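Imprimir | Enviar por correo

Automatización industrial. Notas de la sesión 4: visita a Breleo

Fecha: 19 ene 2023

Repaso para quien vaya a entregar el informe. La demostración prometía «manipulación autónoma de cajas» con la célula Meler. Vimos 2 ciclos. Entre uno y otro, un técnico tocó la consola, y cuando preguntamos qué había cambiado nos remitieron al folleto.

El folleto habla de 2000 ciclos sin fallo. No dice con qué cajas, con qué luz ni quién decide qué es un fallo. Sin esos datos la cifra no se cita en el informe.

Conviene distinguir:
- lo que hace la pinza (cerrar, abrir);
- lo que decide el sistema (dónde cerrar);
- lo que ya viene resuelto por el recinto.

El tercer punto pesa más de lo que admite el fabricante. ¿Funcionaría igual en un almacén como el de Sultdale?

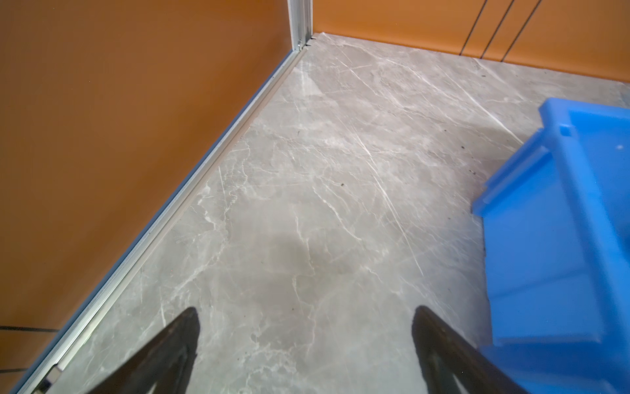
Fig. 1. Pinza abierta y caja azul sobre suelo gris veteado, entre paneles naranjas.

Para marzo: leer el caso Haverford y proponer un ensayo que pueda salir mal.

Comentarios

lector_b: El veteado del suelo me parece peor para la visión que un gris liso. Igual no lo tenían tan fácil.

mecatro2: ¿El folleto entra en el examen?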